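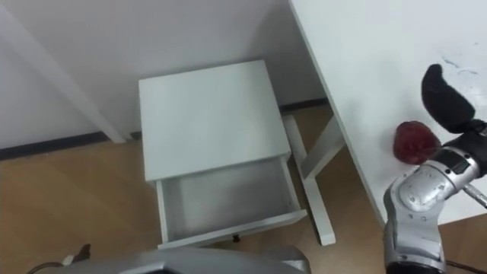

Figure 5.1 A bedside table with its drawer pulled open. The drawer is empty.

Chapter 5
Small Storage and the Claims Made for It

Few pieces of furniture are sold with as much confidence as the bedside table. Catalogs promise that it will calm the bedroom, clear the floor and even help its owner sleep. The evidence for any of this is thin. A bedside table is a raised surface next to a bed, usually with a drawer under it, and most of what is said in its favor comes from people who have one to sell.

This chapter looks at what small storage can reasonably be expected to do. It follows on from the wardrobes and shelving of Chapter 4, where the question was mostly one of volume. With small pieces the volume hardly matters. What matters is what people put in them, how often they take it out again, and whether the piece gets in the way of everything else in the room.

The empty drawer

The drawer in Figure 5.1 is shallow, with thin side walls and a flat bottom. Students shown an open drawer with nothing in it tend to say that it looks tidy. They should be slow to do so. An empty drawer tells us nothing about how well a drawer works. The test comes after a few months of use, when it has taken in the charging cables, the receipts, the hand cream and the foreign coins, and somebody wants the one thing at the back.

The first study usually cited in favor of drawers is the Jurholm survey, which collected answers from 519 households. Respondents with a closed drawer beside the bed described their rooms as "neat" more often than those with an open shelf. The finding has been repeated in a great many design guides. Fewer of them mention that the respondents graded their own rooms, or that no one visited to check. A person who has swept everything into a drawer will naturally report a clear tabletop. Whether the things in the drawer can be found again is a separate question, and the survey did not ask it.

Piyumi Samarakoon raised this objection in her course notes on domestic storage, and went further. In her view the shallow drawer is "a place to postpone a decision." That may be too harsh. Plenty of people keep their reading glasses in such a drawer and find them there every night. Her broader point holds up, though: a drawer hides disorder as easily as it prevents it, and from across the room the two look the same.

Depth, knobs and clearance

Makers often describe a shallow drawer as a feature. It stops things from piling up, they say. Sometimes it does. It also stops the drawer from holding a box of tissues or a thick book stood on edge, and these then end up on the top, which was supposed to stay clear. Before accepting either claim, measure the objects. The drawer should be chosen for what will go into it, and most buyers do this the other way around.

The placing of the knob deserves more attention than it gets. On the table in Figure 5.1 a small dark knob shows below the lower edge of the drawer front. Whether a given knob is easy to use cannot be settled by looking at it. Try it sitting on the bed, try it lying down, and try it with the lamp off.

Clearance is the plainest matter and the one most often skipped. A drawer needs open space in front of it equal to the distance it travels, plus room for a hand and for the person attached to the hand. Floor plans nearly always show drawers closed. The table in the figure stands close to a wall, with a large white desk to its right, and the frame of the desk comes down to the floor near its side. When pieces stand this near to each other, draw the plan twice, once with everything shut and once with every drawer out and every chair pulled back. The second drawing is the honest one.

Matching white

White furniture against a white wall is said to make a small room feel bigger. The Wolludska handbook states this as a fact and gives no source. Cekar, writing for the rental trade, repeats it and cites Wolludska. A claim does not get stronger by being passed along. Pale surfaces do reflect more light than dark ones, and a room with more light in it may well feel more open. The floor space is the same as before.

What you will do in this chapter

Section 5.1 deals with the surface and what collects on it. Section 5.2 returns to drawers and sets out a method for recording their contents over two weeks. Begin the record on a Monday and do not tidy first. Anyone who tidies first will have a record of a tidy drawer, and we have enough of those already.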